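Selling ceramics at a design fair for the first time – share a booth or go solo?
Posted in Fairs & Markets

Laine Kļaviņa
Hi all! I make stoneware lamps and a few side tables, and I've been accepted to the Pornstead design fair in March (still can't quite believe it). They've given me two options. I can take a small booth on my own, or I can split a bigger corner one with Vaher, a two-person textile studio I know a little from a group show. My half of the shared booth comes to $1343, and the solo one is a good bit more. I like their work, but it's loud, lots of red and big stripes, and my lamps are pretty quiet. I keep going back and forth. Has anyone shared and been glad they did? Also, do people really buy at these things or is it all business cards? I have to tell the organizers by Thursday.

Anneli Kinnunen
I've done it both ways, and for a first fair I'd share, as long as you get a few things in writing. I split a booth with Grendum two years running and we stayed friends, mostly thanks to one boring page of notes we both signed. Who pays for extra lighting, who packs up, what happens if one of you gets sick, whose name goes first on the wall. Ask the organizers too, some of them will only list one exhibitor in the catalog unless you pay extra, and that stung me the first year.

On the loud textiles – I wouldn't worry so much. Ask them to bring two or three big pieces and hang them on the back wall, then put your lamps in front with some space. Quiet work can look great against a strong color. What doesn't work is mixing everything on one shelf, it ends up looking like a gift shop.

As for sales, I sold 22 small things my first time and exactly zero of the big ones. Then a decorator emailed in May and bought a pair of benches. So bring something people can carry home!
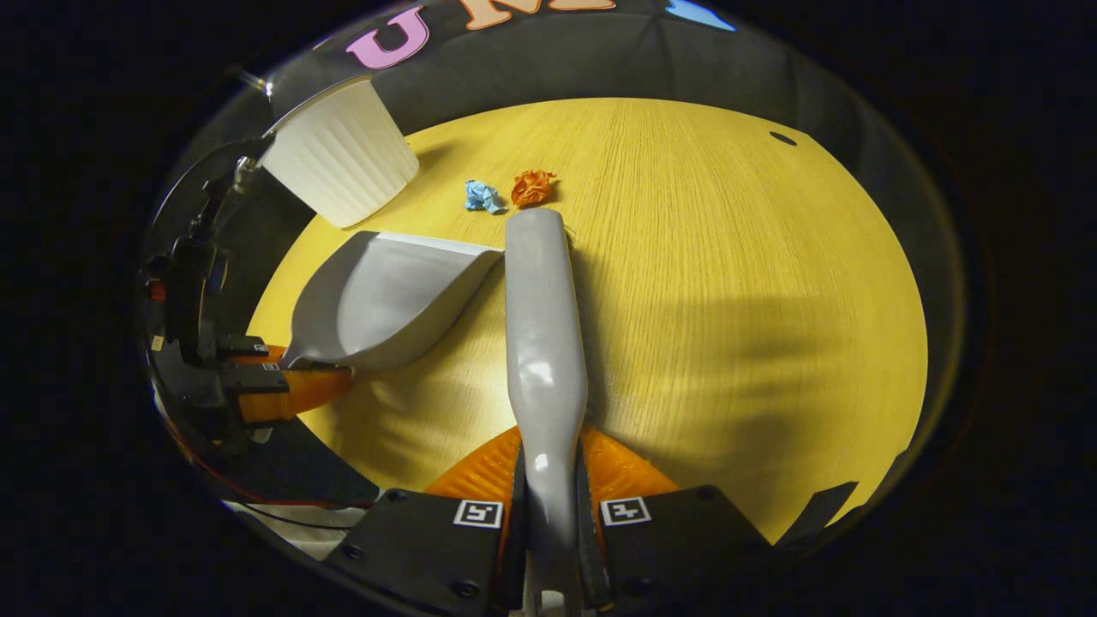 Do you need to have prices out on everything?

Put a printed list on the table and skip the stickers. Most visitors won't ask what something costs, they'll just walk on, so keep the list where they can pick it up without talking to you.

udar_studio
go solo. shared once, never again, the other guy took all the wall space and left at lunch on the last day. also bring a stool and snacks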